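Bloques de madera – galería de la mesa blanca

Subido el 7/30/20, con prisas, perdón por el desorden. Llevaba tiempo prometiendo una página para los juegos de bloques sueltos, los que no tienen caja bonita ni instrucciones. Madera clara y oscura, piezas de varias formas, un recipiente transparente para guardarlas y una mesa blanca. Poco más. Las fotos se ven mejor en pantalla grande, en el móvil se quedan pequeñas.

Lo de siempre antes de empezar: los juegos van por nombre. Ruton es el básico, Zika el de piezas largas, Tunstall el de torres. El Testano está incompleto y no lo presto, que luego preguntais. Si alguien tiene piezas sueltas del Testano, que avise, aunque estén rayadas.

Guardar. El recipiente transparente gana a la bolsa de tela, por goleada. Se ve lo que hay sin volcarlo todo. Los planos largos primero, en diagonal si hace falta, y los cortos encima.
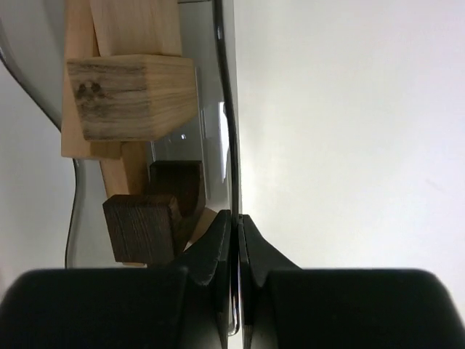
Con la bolsa siempre quedaba una pieza en el fondo y aparecía a la semana. Ahora se cuentan de un vistazo, más o menos. El recipiente no lleva tapa, me gusta así, aunque coge polvo. Un trapo seco y listo. Nada de meter la madera en el fregadero, por favor – la veta se levanta y luego raspa.

Precios, que también los pedís: un juego básico de segunda mano sale por 5 euros en el mercadillo. Los de 100 piezas suben bastante. El de 200 que vi el año pasado no lo compré y todavía me acuerdo.

Apilar. Sobre blanco las piezas se distinguen mejor que sobre el mantel de cuadros, eso está claro. Superficie lisa, sin migas debajo. Una miga y la torre baila, da igual lo bien cortados que estén los bloques. Empezar por el centro de la mesa, no por el borde. Pila pequeña, sin ambición. 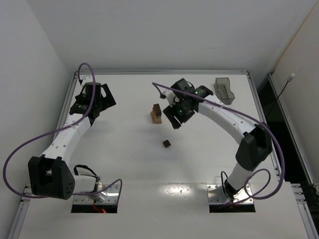 Para las torres altas, mejor la pieza ancha abajo, aunque quede sosa. Los planos del Zika hacen de puente muy bien pero resbalan si están recien lijados. Con el Tunstall pasa menos, tiene el canto más áspero. Mi récord son 5 pisos con planos cruzados, luego pasó un camión por la calle y adiós. No hay foto, lo siento.

Lijado y cera, para quien escribió preguntando: lija fina, siempre a favor de la veta, y cera de abeja en muy poca cantidad. Dejar una noche sobre papel. Si huele fuerte, otra noche más. El barniz no me convence, brilla mucho y las piezas se pegan entre ellas cuando hace calor.

Falta por subir la parte de los arcos y los cilindros, que están en otra caja y no la encuentro. En agosto, si puedo, añado tambien las medidas de cada pieza del Ruton, que me las habeis pedido varias veces y siempre se me pasa. Comentarios abiertos hasta entonces. Las fotos se pueden usar citando la página.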